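**Session 5 – Teaching by demonstration: hand-held grippers and remote control**

Read before the practical at Nidlow. Bring your notes from Session 2 on grasping.

## Two ways of showing the task

In remote control (teleoperation), the person moves a leader arm or a controller and the robot copies the motion. Everything recorded is something the robot did, so joint limits and reach are already respected. The cost is time. Most people are slow at it, and they lose the feel of the object in the fingers.

With a hand-held gripper there is no arm at all. The person carries the gripper, does the task with it, and a camera on the tool records what the fingers are doing. It can be taken to any table in any room. The drawback is that a person will happily make movements the arm can't follow, and these only show up when the recording is replayed.

The Ladgate exercise uses remote control, the Kirolano exercise uses hand-held grippers. You will do both, and the write-up should compare them on the same task.

## Why cloth is hard

A cup has one shape. A jumper has a new one each time it is put down. Three things follow for the demonstrator:

- Start each demonstration from a different heap. If you always lay the garment out the same way, the policy learns that layout and little else.
- Pinch an edge or a fold where you can. A grip on the flat middle of thick cloth tends to slip.
- Keep the fingers in view of the tool camera as they close. If the cloth hides them, lift, turn the wrist and approach again.

With two grippers, one hand usually holds while the other moves. Decide which is which before you start and keep to it for the whole set.

## Recording procedure

1. Check the calibration card before the first demonstration.
2. Begin with both grippers open and away from the cloth.
3. Work at a steady pace. Pauses are fine – jerks are not.
4. Open the fingers fully at each release.
5. Stop the recording before you tidy the table.

Each pair records 40 demonstrations by hand and 5 by remote control. The full class set from Riihimäki had 100 by hand, and you will be given it for training in June. Don't delete failed attempts. Mark them as failed and keep them, as we use them in the session on data cleaning.

## Common faults

Moving off before the grip is closed is the most frequent one. The next is leaning over the table so that your own arm covers the work. Some people also regrip many times to get a neat result, and the policy then learns to regrip. A slightly untidy fold done in a few clear movements is better training data.

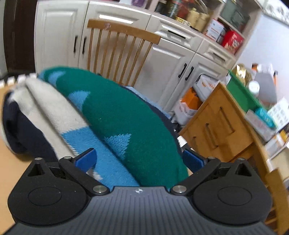
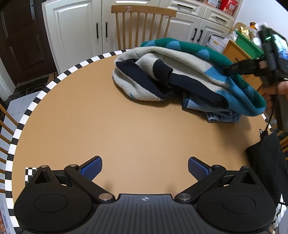 *Blue finger pads on a hand-held gripper, at work with soft goods. The second picture also shows the other gripper, at the right.*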